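Rewi Revenue Office
Sales Tax Desk: Self-Inspection Checklist with Reviewer Comments
Completed 2020-09-29

Period covered: first full quarter after the June rate change
Office form: 534
Registers and filing system: Tekance

1. New rate loaded on all registers
Status: Done
Comment: Both front counter registers charge the new rate. The back office register was still on the old one when checked and was corrected the same day. Receipts from before the correction are in the refund folder.

2. Exempt goods list matches the published schedule
Status: Partly done
Comment: Basic groceries and school books match. Bicycle parts are shown as exempt on our list but were moved to the standard rate in June. Update the list and send it to the Skunumeo branch, which copies ours.

3. Small trader threshold notice on display
Status: Done
Comment: Notice is at the counter and by the door. The one by the door is the older printing, with the old phone number. Replace.

4. Late filing penalties applied under the new rule
Status: Not done
Comment: The system still adds the flat penalty on day one. The new rule gives filers 12 days first. Of 663 returns received this quarter, 2 were charged in error. Both have been written to. Until Tekance sends the fix, penalties are to be entered by hand and initialed.

5. Paper returns date-stamped on arrival
Status: Done
Comment: Stamps are clear. Mail that comes in after the counter closes is stamped the next morning, and the envelope should be kept with the return. Several had no envelope attached.

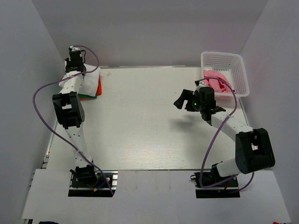

Does a trader who closed before the rate change still have to file for the quarter?
A final return is due for any quarter in which the trader was registered, even if there were no sales. Mark it "final" on the first page and attach the closing form.

6. Refund claims checked against original receipts
Status: Done
Comment: Sample pulled from the Belix district files. All had receipts. One claim was added up wrong in the trader's favor and has been sent back for signature.

7. Installment agreements reviewed
Status: Partly done
Comment: Agreements signed before June keep their old terms. The newer ones are filed in the same drawer with no marking, so it is hard to tell which terms apply. Use the colored tabs.

8. Taxpayer files locked at close of business
Status: Done
Comment: Cabinet two sticks and has to be pushed hard before the key turns. Repair request is in.

9. Staff have read the budget circular
Status: Partly done
Comment: Sign-off sheet is missing signatures from the mail desk. The circular is long and only the pages on sales tax and penalties apply to this desk.

Items carried forward: 2, 4, 7, 9
The door notice in item 3 can be closed without another visit if a copy of the new one is sent in.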